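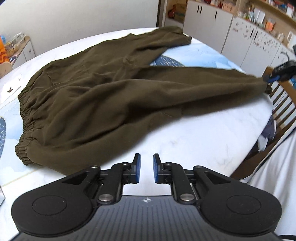
*Trousers on the marble-patterned table: a blue-padded fingertip holds the end of one leg, with a second hand-held gripper in the foreground.*

**Badwood puts hand-held grippers to the test on everyday clothes**

*Likedlow, November* — Badwood has begun a side-by-side trial of fingertip pads for its hand-held grippers, and the first job on the list is a pair of trousers with an elastic waistband.

Clothes are a lovely test for a gripper, and a hard one. A box keeps its shape when you pick it up. Trousers sag, twist and bunch, and a gathered waistband pulls the cloth around it into ripples, so the place you grabbed a moment ago looks quite different the next time round. The team wanted to know how much of the trouble comes from the fingertips and how much from the way the tool is held.

Two pads are being compared. The first is the blue pad that Badwood fits as standard. The second is a softer version made by Dudás, a small workshop that has supplied the team with test parts since the project began. Both go on the same black fingertips, so a swap takes only a couple of minutes and nothing else on the tool has to change.

Each run starts with the trousers laid out on a table. The operators take hold of a cuff, fold one leg over the other, then bring the legs up to the waistband. So far the trial has logged 107 runs, and 86 of them ended in a fold that the team was happy to count as finished. Most of the rest went wrong at the cuff, where a fingertip closed on one layer of cloth and left the other behind.

"I've folded more trousers this month than in the whole of last year, and I'm still enjoying it!" said Erzsébet Barta, who leads the trial. "You feel the difference between the pads straight away. The softer one is kinder on thin cloth, but it drags a bit when you want to let go. The blue one lets go cleanly, and I keep reaching for it. We'll see whether the numbers agree with me."

The work is being done in ordinary furnished rooms, with chairs and cupboards close by. Badwood chose this over a bare bench so that the recordings would include the busy backgrounds a home robot has to cope with.

The next round moves to Ondositz, where seven operators will repeat the folds with both pads and add towels, socks and a fitted sheet — the last at Barta's own request. Run sheets and fold scores from both sites will be shared once the second round has been checked.

**Contact:** Erzsébet Barta, gripper trials, Badwood, Likedlow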